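Zestdale Teaching Station: Frequently Asked Questions

Last updated Sep 11, 2021

The Zestdale station is operated by Gunder at its Treloar site. Visiting operators are asked to read this page before their first session.

What is meant by a demonstration?

A demonstration is one complete performance of a task, carried out by a person through the robot and recorded from start to finish. The operator may guide the arms by hand or drive them from the remote desk. Both methods are accepted - the choice is entered on the session form. 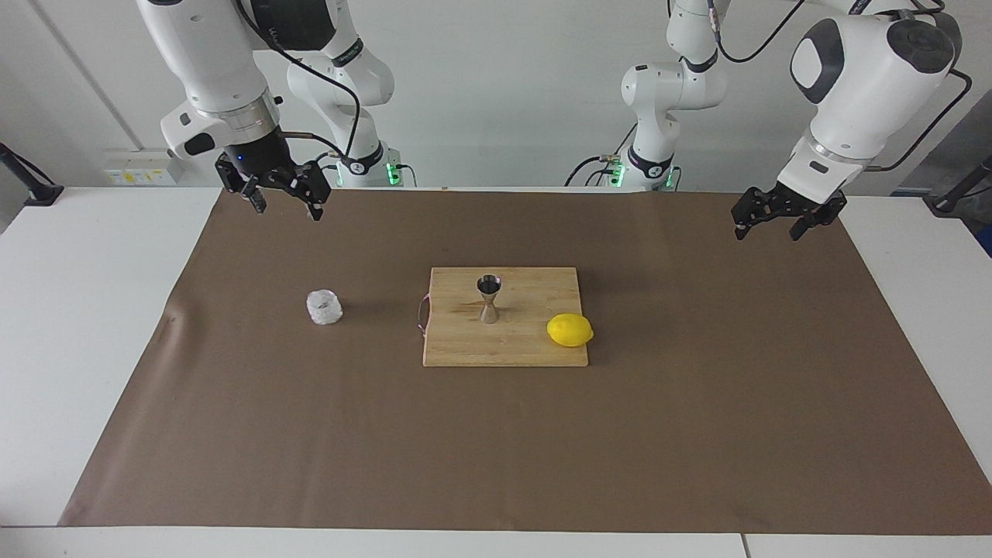 Operators learn the remote desk on short tasks before they are given longer ones. Each task is practiced with both grippers open and clear of the work surface at the start. For the bar tasks, the layout is kept small: a cutting board on brown paper, a jigger standing on the board and a lemon near one corner. The operator should look over the layout from the desk and confirm that every item can be reached before recording begins.

How long does training take?

New operators complete 2 supervised sessions. They are then asked to record 17 demonstrations of a single task, which are reviewed by Gunder staff before further tasks are assigned.

May I guide one arm by hand and drive the other remotely?

No. The two methods are not combined within a session. An operator who wishes to change methods must close the session and open a new one.

What should I do if I drop an item?

Continue if the item can be picked up again with the grippers. If it cannot, stop the recording and mark it as incomplete. Do not reach into the work area while the arms are under remote control.
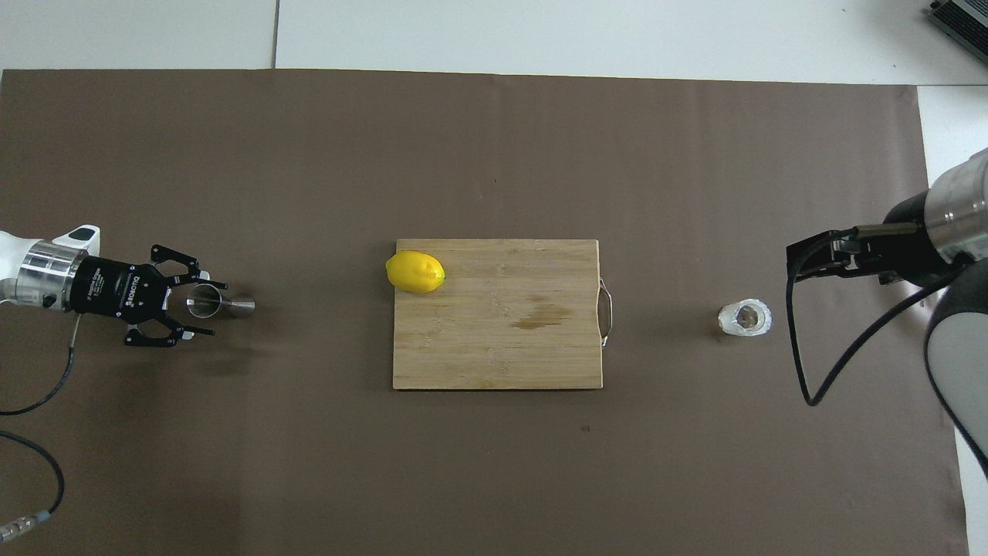

Who may use the recordings?

Recordings are held by Gunder and shared with Gokari under the terms of the joint project. Operators may request copies of their own sessions in writing.

Are slow demonstrations rejected?

Speed is not a ground for rejection. Long pauses are noted by the reviewer, and the operator may be asked to repeat the task.

How do I cancel a session?

Notice should be given to the Treloar front desk at least 2 working days in advance.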